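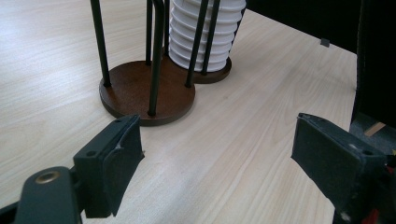 Cup stands on the break-room table, one side empty, one side stacked.

Kultcombe Cups - README

Kultcombe Cups is a small picture set about one very ordinary thing: the stand that holds the cups next to the water or the coffee. I love these things! Round wooden lobes for a base, dark metal rods curving up, and a ribbed white stack between them. There are 300 pictures in this release, all of cup stands and the tables they live on.

Why cups
Nested cups are lovely to look at and surprisingly hard to label. Only the rims show, one white band after another, so it's difficult to say where one cup stops and the next begins (have a go, it's addictive). Pale wood tabletops give a clean background, and the rods cross in front of the stack just enough to make outlines interesting.

What's in the folders
stands - the stand, full or empty
stacks - nested cups, any height
singles - one cup standing by itself
labels.csv - one row per picture, 11 columns

We label the cup as "white cup" and leave the material blank unless it's plain to see. Paper and plastic look much the same in a stack.

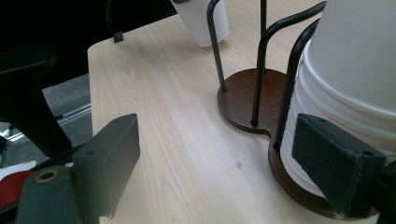
Arancibia wrote in to ask for a separate label for cups stacked upside down, because at Talteck they refill from the bottom and the direction matters to whoever is doing it. Good point, and it's now the "rim_down" column - older rows are still being filled in, so expect gaps.

Known gaps
Hardly any coloured cups. No lids at all. Very tall stacks often run out of the picture, so please don't use the set for counting cups.

Version 2, 26 Aug 2019. Corrections are very welcome, and so are pictures of your own cup stand - send them to the Clovau project list.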